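Pay the people who show the robot

I spent most of July at a bench with two robot arms over it, moving caps. The job sounds like nothing. Pick up a cap, carry it over, set it down on a tray so the crown keeps its shape. A child of five does it without being told how. I did it by remote control for six hours a day, and by the end I had opinions about the trade that I did not have when I started.

My main one is simple. The person who shows a robot a task is doing skilled work, and it should be trained, scheduled and paid as skilled work. Most firms that hire for it treat it as data entry with a nicer view.

I should say where I come from. Before this I sorted returns in a clothing warehouse in Brimovthorpe, so I have handled a lot of caps. My hands know that you take a soft cap by the brim or pinch it at the back, and that if you squeeze the crown from the front it folds in and stays folded. I did not know that I knew this. I found out when I had to do it with two fingers that were not mine, through a control that gave me no feel for the cloth at all.

That is the part people outside the work miss. When you fold a towel or hang up a coat, your fingers correct the job many times before you notice anything. Take the feel away and you have to work from sight. You learn to look for the small shift in the cloth that means the grip has caught. You learn to come in low and slow, and to stop before you close.

Caps or cloth, two trays or bins and a cactus make a full day.
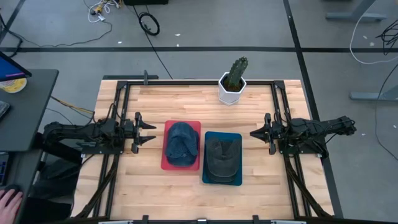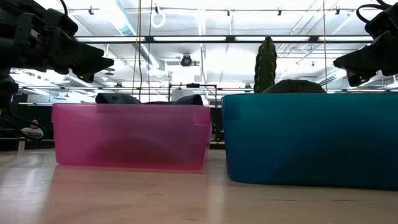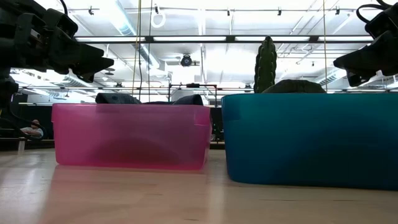 Gradska, the outfit that trained me, gave new people three days of practice before anything they did was kept. I thought that was too long. I now think it was too short. My early runs got the cap to the right place, and on paper they were fine. But I hesitated over every grab, backed off, and came in again from a different side. A system that learns from watching will learn the dithering along with the rest. Someone later has to go through and throw those runs out, or else leave them in and wonder why the arms twitch.

Compare that with Corrigan, where a friend of mine did the same sort of work for two months. They paid by the finished run. You can guess what happened. People found the quickest motion that passed the check and repeated it all day, with the cap put down in the same spot each time. The count looked wonderful. What they had was one run, copied. When someone laid the cap at another angle, the arms reached for where it used to be.

I don't blame the operators for that. They did what they were paid to do. If you want variety and care, you have to pay for the hour and then leave room in the hour for a slow attempt.

There is an argument on the other side and I take it seriously. Some engineers say that demonstration is a stage, that better methods will need far fewer of them, and that there is no sense building a profession around a job that may be gone in five years. They may be right about the methods. I am in no position to judge. But if a system is going to learn from fewer examples, then each example counts for more, and I would want better ones. That argues for keeping your good operators.

The other objection is cost. At Todum, which took on some of the same contract work, a manager told our group that the arms were expensive, the floor space was expensive, and the people had to be the cheap part. I have heard the same thing in warehouses. It leaves out what it costs to collect a month of work and use half of it.

What would I change? Longer training, with an experienced operator sitting next to you. Breaks every two hours at the least, and shorter shifts on cloth, where the eyes go before the hands do. A way to mark your own bad run and drop it with no penalty — I would have used that button a lot in my first week. And some account, even a short one, of what became of the work. I never saw the arms move a cap by themselves. I would have liked to. I think it would have made me better at the job, too, because I could have seen which of my habits they picked up.

I have signed on for another stretch, at the same bench if I can get it. The rate is the same as before. I asked for more and was told that the position was entry level, and that they would look at it again after the next intake.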